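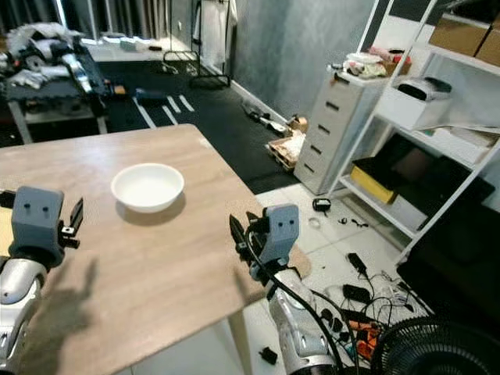
White bowl on the table.

Burix practice floor, 6-panel set: review

I teach contemporary dance to adults in Ollville and rehearse at home most mornings. My old roll of vinyl had started to curl at the ends, so in July I bought the Burix set, which comes as six panels that clip together along the long side.

Putting it down took me 23 minutes the first time and a lot less after that. The clips are stiff and you need to press them with your heel. Once they are in, they stay in. I have done turns, floor rolls and small jumps on it, barefoot and in socks, and the panels have not moved apart.

The surface is a little slow. Trudy Pirihi, who shares my rehearsals, likes it that way for improvisation. I would want it slightly faster for turning - in socks it is fine, but barefoot I feel it drag at the ball of the foot.
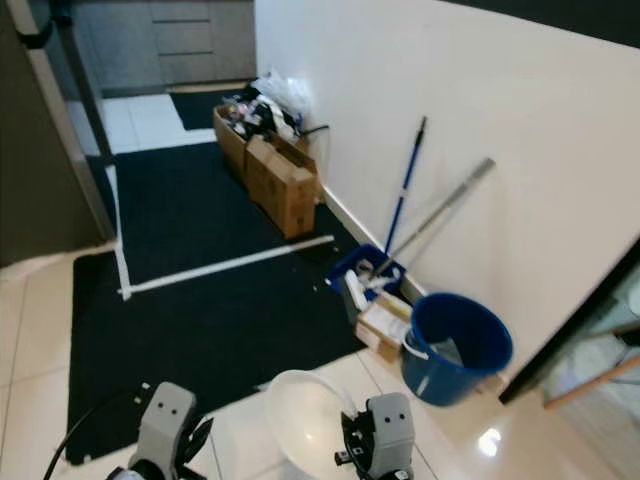

Padding is the weak point. There is 4 mm of foam under the top layer, and that is enough for rolls and kneeling but not for a full hour of jumping. After a long session with Phúc Triệu's piece, which has a lot of landings, my shins were sore. For that kind of work I still go to the sprung floor at Sunden.

It cleans up with a damp mop. Rosin leaves marks that take some scrubbing.

The price was nearly 200 dollars with the carry bag. The bag's zipper broke in the second week and I have not heard back about a new one.

Good for: solo practice, floor work, small rooms.
Not for: jumps, pointe, tap.

4 out of 5.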